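3.2 Materials: the fruit and the basket

Choosing fruit for a sorting and tidying study sounds like the easiest job in the world, and we were delighted to find how much there was to learn from it. Our early sessions used real fruit from the market. It smelled wonderful and it looked right, but the pears bruised by the second afternoon and the grapes came off their stems whenever someone moved them briskly. By the end of a week the set was no longer the set we had started with, and two people tidying the same table on different days were really tidying different things.

We moved to artificial fruit in July. Everything in the main study is drawn from a pool of 31 pieces, put together over several months from craft stores, a display supplier and one very generous neighbor who was clearing out a dining room. Elikem Tsikata went through them one by one and kept only those that people could name without prompting. A piece that was called a plum by one person and a small beet by the next was put aside. Lemons did beautifully in this test. Grapes did too, and they turned out to be among our favorite objects in the whole study, for reasons we come to in Section 3.4.

The basket deserves a few words of its own. We tried plastic bowls, a cardboard tray and a shallow wire dish before settling on a woven basket. People treat a basket as a place where fruit belongs. With the cardboard tray, several visitors asked where we wanted things to go, even after they had been told. With a basket they simply began. We also like that a basket has some depth, so that the first pieces in it change what can be done with the later ones.

3.3 The table and its starting layouts

All sessions took place at a plain white table. White has a practical advantage, in that the colors of the fruit stand out and a layout can be checked at a glance from across the room. It also keeps the setting quiet. In a pilot held in Irja Hakala's kitchen, the table had a patterned cloth, and people spent a surprising amount of time lining up fruit with the stripes. That was charming to watch and it taught us something about how strongly a surface can suggest an arrangement, but it was a different study.

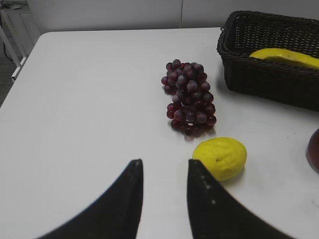 Figure 2. Part of a layout on the white table, with a lemon, a bunch of grapes and the woven basket.

Layouts were written down as short verbal recipes. A typical one reads "lemon near the corner, grapes beyond it, basket on the far side, everything else wherever it lands." We had started with a printed grid and exact positions, and we dropped it after a few days. The grid made the table look like a chessboard, and people responded by moving pieces as if there were rules. Loose recipes gave us fruit that looked as though someone had just unpacked a shopping bag, and behavior became a good deal more natural.

The recipes fall into two families. In the gathered family, the fruit sits in one patch with small gaps, so that reaching for one piece often means working around another. In the scattered family, pieces are spread widely and the person has to decide where to begin. Both families are fun to compare. Gathered layouts tend to bring out a sweeping style, in which the hand takes whatever is nearest. Scattered layouts bring out planning, and a few people told us afterward that they had worked from the far side of the table toward themselves without ever deciding to.

We did not fix which way a piece should face. A lemon can rest only so many ways, and it tends to find one of them by itself. A bunch of grapes is another matter. It may be laid out long, curled on itself or set down with the stem end raised, and each version asks for a different approach. The recipes therefore name the piece and its neighbors and leave the rest to whoever sets the table.

3.4 Shape, color and the order of packing

Across the study we logged 1110 placements into the basket. The full breakdown is in Section 4, but a few remarks on the objects belong here, as they shaped the way we set up the later sessions.

Round fruit went in early. Oranges and apples were often the first pieces to be moved, even when something else lay closer. When asked, people said they were "the easy ones" or that they "make a good bottom." Lemons behaved a little differently. They have a clear long axis and pointed ends, and people liked to tuck them into a gap instead of dropping them in the middle. We saw this often enough that Tsikata began calling it the lemon turn, a small rotation of the wrist just before letting go. It is a lovely little movement and we had not expected it at all.

Grapes came late. A bunch has no single shape, it is longer than it is wide, and it drapes over whatever is already in the basket. Nearly everyone kept it for the end and laid it on top, sometimes going back to adjust it after the task was officially finished. One person explained that the grapes "make it look like a painting." We think that comment is worth taking seriously. Tidying is usually studied as a matter of getting things out of the way, and yet our participants were plainly composing something as they went.

Color played a part as well, mostly near the end of a session. Yellow next to red was a popular pairing. When the last two pieces were of similar color, people were more likely to rearrange what was already there. We had not planned for this and our recipes do not balance color across layouts, so we report it as an observation only. A follow-up using matched sets is being prepared under the name Tarnumeo, and we are very much looking forward to it.

3.5 Resetting between sessions

After each session the basket was emptied onto the table and a new recipe was read aloud. Reading aloud was Hakala's suggestion, and it cut down on mistakes far more than a printed sheet had done. Each piece was wiped with a dry cloth before it went back, as fingerprints show on the glossy kinds and some people would comment on them. A reset took roughly 11 minutes when talking was kept to a minimum, and a good deal longer when it was not.

Pieces that lost a stem or a leaf stayed in use as long as they could still be recognized. We replaced a bunch of grapes once, with another of the same general size, and noted the change in the session log. Logs, recipes and the list of pieces are included in the supplement, and we would be glad to hear from anyone who tries the same layouts with a different container.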